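Ovidine Tasting Notes, data card

Version of 2019-05-04

Summary

Ovidine is a small collection of tasting notes for loose leaf herbal infusions and roasted grain drinks. Each record is one cup, tasted by one person, with the brewing details written next to it. The collection has 500 records, covering 68 products. All products were bought in small bags from the shop Gresitz or from the market stand Bikside. No product was given to us for free.

The records were written by Ronaldo Agbayani and Danilo Enriquez. I prepared the files and this card.

Files

notes.csv — the main table, one row for each cup
products.csv — product name, seller, ingredients as printed on the bag
words.txt — the list of flavor words we allow
old_notes.csv — notes from before we had the word list, kept only for reference

The files are joined by the column product_id. Please do not join by product name, because Gresitz changed the names of several mixtures in April and the old and new names are both in the table.

Columns in notes.csv

cup_id: number of the cup
product_id: see products.csv
taster: RA or DE
water_temp_c: temperature of the water when poured, in Celsius
steep_min: steeping time in minutes
leaf_g: weight of dry leaf, in grams
aroma, body, sweetness, finish: score from one to five
words: up to four flavor words, separated by a semicolon
comment: free text, may be empty

An empty cell means that the value was not written down. It does not mean zero. In the column sweetness the first version of the table had zeros, and these have been changed to empty cells.

How the cups were made

Most cups use water of 80 degrees. The roasted barley and chicory mixtures use boiling water, as the bags recommend. The two tasters used the same model of kettle and the same white cups, but not the same water. Ronaldo has hard water at home and his notes on chamomile are often lower for body. We did not correct for this.
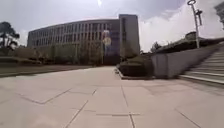
Can I compare the scores of the two tasters directly?

Only inside one product, and with caution. Danilo gives a five easily, and Ronaldo gave very few of them. If you need one number for each product, it is better to rank the cups of each taster first and then combine the ranks.

Flavor words

The list in words.txt has 30 words, for example hay, honey, orange peel, toast, wet stone and mint. When a taster wanted a word that was not on the list, he wrote it in the comment. "Bready" and "toast" were joined into "toast". "Lemon" and "lemongrass" stay separate, although I am not sure that the tasters always kept them apart.

Known problems

The mixture called Bravo appears under two product numbers. The second bag had rosehip in it and the first one did not, so we left them as two products.

Steeping time is missing for many of the cold infusions. For those that have it, the time is in minutes also when it was a whole night.

Some comments are partly in Tagalog and are not translated.

Use

You may use and change the tables for any purpose, if you name the collection. Corrections are welcome, please send the cup_id together with the column name and the value you think is right.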